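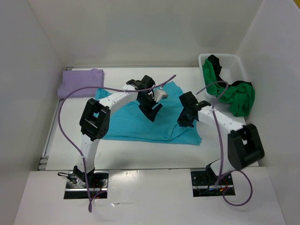 Jamshid Shojaei told us that a sheet in his mother's house was never put away until two people had held it, one at each end, and that he was well into his twenties before he learned it could be done alone. We have kept coming back to this remark while writing the present section, partly for its charm and partly for what it says about our subject. Folding is one of those household skills that people believe they simply have. Ask them who taught them and they will usually say no one did, and then, if you are patient and the tea holds out, they will tell you about an aunt.

4.2 Learning to fold at home

The 1,526 letters and questionnaires that make up our collection came mostly from two towns, Sison and Valar, and were written in answer to a single open request: tell us how the clean linen is folded in your home, and how you came to do it that way. We started asking in March and closed the collection on 2020-08-02, later than we had planned and with envelopes still arriving. Some replies ran to one line. Others were many pages long, with little drawings in the margins, and one came with a napkin already folded inside it so that we could see for ourselves what the writer had given up trying to explain in words.

What the letters share is a strong feeling that there is a right way. Writers who had never given the matter a thought before our request found, once they sat down, that they held firm views on it. Towels go in thirds. Pillowcases go in half and then in half again, with the open end tucked toward the back of the shelf. Lorna Macapagal wrote that she refolds every towel her grown son has folded for her, and that she waits until he has gone home to do it. We had a good many letters of this sort, and they were nearly always affectionate.

It would be easy to read such habits as a matter of tidiness, and in part they are. The size of the shelf decides a great deal. When families move, the new closet is deeper or shallower than the old one, and for some time the old fold goes on being used although it no longer fits. Several writers described a stack of towels sticking out past the edge of a shelf for years on end. The fold had come from a mother's cupboard, and it went on answering to that cupboard long after the house was sold. We think this is a useful thing to notice about household knowledge more generally: it remembers rooms.

The printed advice tells a rather different story. The oldest manual we consulted, a small housekeeper's guide from around 1825 which is known to local readers as the Stullus book, spends a whole chapter on the washing and ironing of table linen and gives folding a single sentence. The reader is told to fold "in the customary manner," and that is all. Whoever wrote it plainly could not imagine a reader who would need to ask. Later guides are more generous, with diagrams and dotted lines, and by the time we reach the leaflets that the Bodulwood furniture works gave away with its linen chests, the instructions have grown to eight steps for a fitted sheet. None of our letter writers mentioned learning from a leaflet, though two of them had kept one in the bottom of the chest.

How, then, does the skill get from one person to another? The letters suggest that it travels by way of shared work, and very often by way of the large sheet, which is awkward enough that an adult will call a child over to help. The child takes two corners. The adult says very little. There is some walking toward each other and away again, a certain amount of laughing when the corners are mixed up, and by the end of it the child has learned how long the edges ought to be held before they are brought together, and how hard to pull. Walter Ccori described this so well that we would gladly have printed his letter whole. He remembered the small snap of the cloth when his grandmother pulled it straight, and being pulled a step forward by it every time.

Smaller pieces are learned differently, and here the surface matters more than we had expected. Writers who fold on a bed tend to fold loosely and to finish in the air, against the chest. Writers who fold on a table tend to line the cloth up with an edge and to smooth it with the flat of the hand. A plain tabletop of the kind in Figure 1 gives the eye a straight line to work from, and people who grew up with a table at the right height spoke of it with real fondness. Afiq Ginting uses the kitchen table only after supper, when it has been wiped and dried, and says that the job feels unfinished anywhere else. There were also those who fold on top of the washing machine, on the arm of a couch, or standing in the hallway – and they did so cheerfully enough, though more than one of them called it cheating.

Figure 1. A white tabletop with white walls at the back and on both sides. 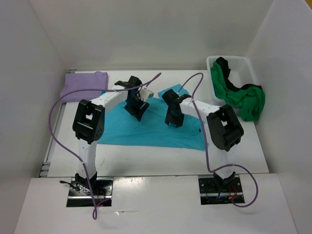
4.3 When two ways of folding meet

A second large group of letters concerns what happens when people who fold differently begin to share a closet. We had not asked about this at all. It came up anyway, often in a postscript, and often at greater length than the answer to the question we had put.

Most couples seem to settle the matter without ever talking about it. One person does the towels and the other does the shirts, and each keeps to the fold they brought along. In other homes one way slowly wins. Marilou Umali wrote that she gave up her own fold in the first year of her marriage, took it up again when she was widowed, and found that her hands had kept it perfectly well in the meantime. She has since taught it to a granddaughter, who now does it in her own apartment on a shelf that is much too narrow for it.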